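Chapter 7
When the Arm Does Not Stop: Faults in Household Service Robots

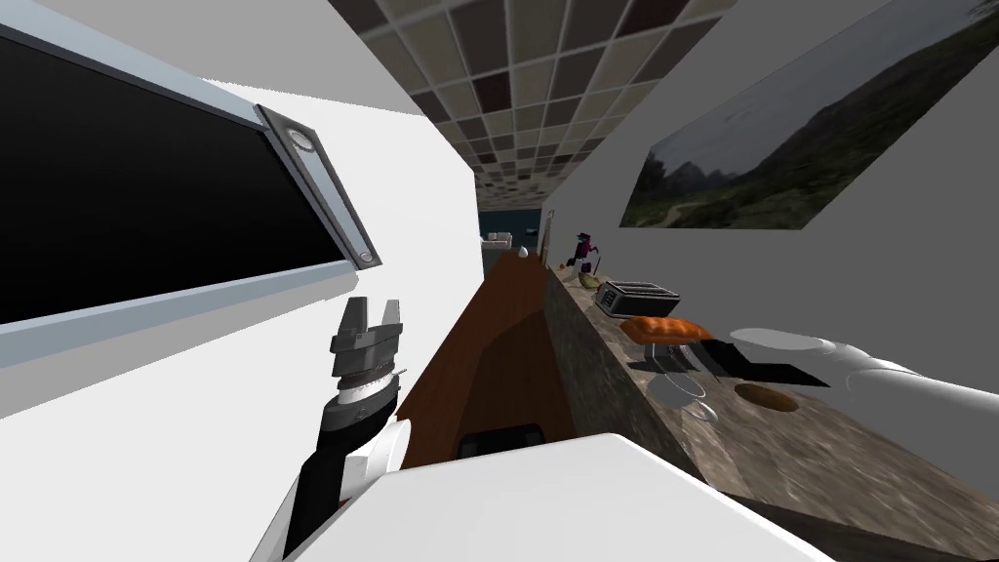 A robot that works in a kitchen shares its space with objects that break, surfaces that do not move, and people who do not always look where they are going. The first six chapters of this book dealt with how such a machine plans a reach, closes its fingers, and carries a load. The present chapter deals with what happens when one of those actions goes wrong, and with the methods used to find out why.

The chapter is built around a single fault. In May, during tests of a two-armed service robot in the Idberg kitchen model, the right arm continued to move after the control program had ordered it to halt. The task was a plain one: reach across a stone countertop, take hold of a plate, and return. The halt command was sent and logged. The arm traveled for a further 2 seconds before the joint motors were cut by a separate safety limit. The test was run in simulation, and no person or equipment was at risk. The same control program, however, was due to be loaded onto a working machine, and the fault was treated as seriously as if it had occurred there.

Early opinion held that the arm had been given a poor path. The operators had seen it pass very close to the objects on the counter, and a planning error was the natural suspect. The records did not support this view. The planned path kept a proper distance from every object up to the moment of the halt command. The trouble lay in the Drernenon message layer, which carried commands from the planner to the joints. Messages were held in a queue and sent in order of arrival. When the queue was short, a halt command reached the joints almost at once. When both arms were in use and the cameras were also sending data, the queue could grow to around 4000 messages, and the halt command waited at the end of it.

Three questions follow from this case, and each is the subject of a later section.

7.1 Which commands must never wait?
Section 7.1 introduces priority levels and explains why a halt should travel by a path of its own. It also considers the cost of a second path, in wiring as well as in added software.

7.2 How long is too long?
A delay that is harmless at low speed may be dangerous at high speed. Section 7.2 shows how to work out the distance an arm travels between a command and its effect. An arm tip moving at 200 millimeters per second covers 100 millimeters in half a second, before any allowance is made for braking. Students should be able to repeat this calculation for other speeds and to add the braking distance.

7.3 What can a simulated test show?
The Idberg model reproduced the queue fault because it used the same message software as the real machine. It did not reproduce gear wear, loose cables, or heat. Section 7.3 sets out the limits of simulated testing and describes the Nilsuwan checklist, under which each hazard is marked as tested in the model, tested on the machine, or not yet tested.

Before reading further, students should review the material on joint limits in Chapter 3 and on message timing in Chapter 5. The following terms are used throughout the chapter.

Fault: a condition in a part or program that may cause the robot to act other than as intended.

Failure: the event in which the robot does act other than as intended.

Protective stop: a halt from which the robot may resume work once the cause has been cleared.

Emergency stop: a halt that removes power from the joints and requires a person to reset the machine.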